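关于我们

Velau 排球俱乐部

大家好，欢迎来到 Velau！我们是 Nestcombe 的一家社区排球俱乐部，室内和沙滩都打，从第一次摸球的小学生，到下了班还想跳起来扣两下的上班族，都能在这里找到自己的队。这一页写得有点长，因为每次有新家长问起俱乐部的来历，我们总是越说越起劲，干脆一次写全。

我们是怎么开始的

最早的 Velau 只有一张借来的网和两根竖不直的杆子。那时候 Nestcombe 没有像样的室内场馆，大家就在 Warkeo 海滩上打，退潮以后沙子结实，线用绳子拉，角上压几块石头。风大的日子发球根本不知道会飘到哪里去，可是大家还是每个星期都来，打到看不清球为止。

名字的由来也常有人问。Velau 是当年那条小渡船的名字，第一批队员里有一半人要坐它过来打球，船晚点，比赛就跟着晚点。后来渡船停了，名字留给了俱乐部，老队员到现在还会把迟到叫作“等船”。

再后来，镇上的 Sequeira 体育馆翻新，我们拿到了每周四个晚上的使用时段，这才真正有了室内队。第一次在木地板上训练的那天晚上，好几个打惯沙滩的队员不停地起跳过早，因为脚下突然有了弹性，身体还没反应过来，笑声比哨声还多！

我们的教练

总教练 Precious Le Roux 从俱乐部的第二个赛季开始带队。她自己打二传出身，室内和沙滩都打过正式比赛，所以训练课里总有大量的传球练习，哪怕你是主攻，也得老老实实对墙传球。她常对新队员说：“手先软下来，球才会听话。”刚来的孩子听得一头雾水，过了一个赛季，自己就开始拿这句话去教更小的队员了。

跟她一起工作的还有几位助理教练，有两位是从我们自己的少年队里长大的。看着他们从够不到网口，到现在站在场边喊防守轮转，我们心里真是说不出的高兴。

我们怎么训练

小学组每次课从游戏开始，抛接、滚球、追球，网放得很低，球也用轻的。孩子们先学会移动到球的下面，再学垫球和传球，发球先从下手练起，站近一点也没关系。我们不急着让他们打六人制，先打二对二，再打四对四，每个人碰球的机会多了，胆子自然就大了。

少年组开始分位置，但是每个赛季前半段大家要轮着打。个子高的孩子要练接一传，自由人也要上网练拦网的手型。有家长担心这样会影响成绩，我们的看法是，十几岁的孩子身高一年一个样，太早固定位置，等长完个子就要重新学一遍。

成人组分竞技队和休闲队。竞技队参加地区联赛，训练强度不小，出勤有要求。休闲队就轻松多了，热身、分组、开打，打完一起收网，经常收着收着又聊起来，管场地的人拿着钥匙在门口等。（对不起，我们在改了！）

沙滩队的主场仍然是 Warkeo 海滩。每年五月开始恢复室外训练，那是很多人一年里最盼望的日子。沙滩上没有换人，也没有人替你接一传，两个人之间全靠喊，所以在沙滩打过一个夏天的队员，回到室内嗓门都大了不少。

Warkeo 公开赛

说到俱乐部，就不能不说我们自己办的 Warkeo 沙滩公开赛。第一届只有几对选手报名，奖品是一箱橙子，冠军拆开来当场分给了所有人。这个传统一直保留着，现在拿了冠军还是会得到一箱橙子，还是得当场分掉。

公开赛设男子、女子和混合组，还有一个我们特别喜欢的“两代人组”，一位家长或者祖父母搭配一个孩子。规则很宽松，孩子可以站到场内发球，大人不许扣球。去年的决赛打到决胜局，一位外婆连续几个球都稳稳垫到网前，全场给她鼓掌，她下来第一句话是问还有没有水。

上一届从早到晚，到场观众登记了1,899人次，对我们这样的小镇来说真是很了不起的一天。许多人本来是来游泳的，听见喊声就走过来了，后来还成了我们的会员。
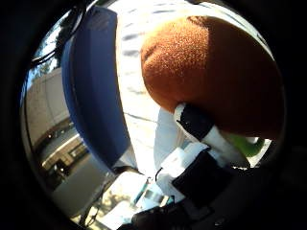
比赛日的分工我们也想多说几句。每支参赛队都要轮流做司线和记分，少年组的孩子们也一样，有大孩子带着。学会看懂裁判手势，学会在别人的关键分上保持专注，这些都是排球的一部分。做过几次司线的孩子，自己上场以后对判罚的态度会平和很多，教练们都注意到了。

场上的约定

我们的规矩不多，写在 Sequeira 体育馆更衣室旁边的白板上，每个赛季由少年队重新抄一遍，字迹每年不同，内容基本没变：

球落在两个人中间，两个人都要道歉。
触网自己举手。
对方打出好球，可以鼓掌。
训练结束，最后一个球捡完再喝水。
新来的人第一次训练，一定有人主动跟他搭档。

最后一条我们特别看重。很多会员后来说起为什么留下来，讲的都是第一天晚上有人走过来问：“要不要一起垫球？”

会员与队伍

俱乐部现在有将近20支队伍，包括室内、沙滩和小学兴趣班。会费按赛季交，少年会员减半，一家人里第二个孩子开始再优惠。护膝和球鞋我们有一个交换架，孩子脚长得快，穿小了的鞋洗干净放上去，需要的人直接拿走就可以，不用登记。

如果你从来没有打过排球，完全没有关系。休闲队里有一半人是成年以后才开始学的，有人练了一整个冬天才第一次把上手发球发过网，那天全队冲上去抱她，隔壁场地打羽毛球的人还以为我们赢了什么冠军。

如果你以前打过，放下了很多年，也欢迎回来。膝盖可能会抗议几天，手感回来得比想象中快。

接下来的计划

我们正在和 Nestcombe 的几所学校商量，把小学兴趣班搬到校园里去，这样住得远的孩子放学以后就能直接练。沙滩那边想再加一片场地，沙子和网柱都问过价了，夏天人多的时候，现有的场地真的不够轮。

坐式排球也在筹备。我们已经试办过几次体验课，教练和队员坐在地板上一起打，才几分钟大家就汗流浃背，对臂力和移动的要求高得惊人，好玩极了！有兴趣的朋友，无论身体情况如何，请来跟我们说一声，人齐了就开正式班。

来找我们

室内训练在 Sequeira 体育馆，从侧门进，听见球砸地板的声音往里走就对了。沙滩训练在 Warkeo 海滩北端，看天气，大雨和雷电取消，小雨照打。第一次来免费，穿运动鞋，带一瓶水，长头发请扎起来，戒指和手表最好留在家里。

少年组的家长请提前十分钟到，教练会跟您聊聊孩子的情况，第一次课家长可以坐在场边看。想试训竞技队的朋友请先联系 Precious，她会告诉你哪天晚上过来合适。

本页更新于2021年11月4日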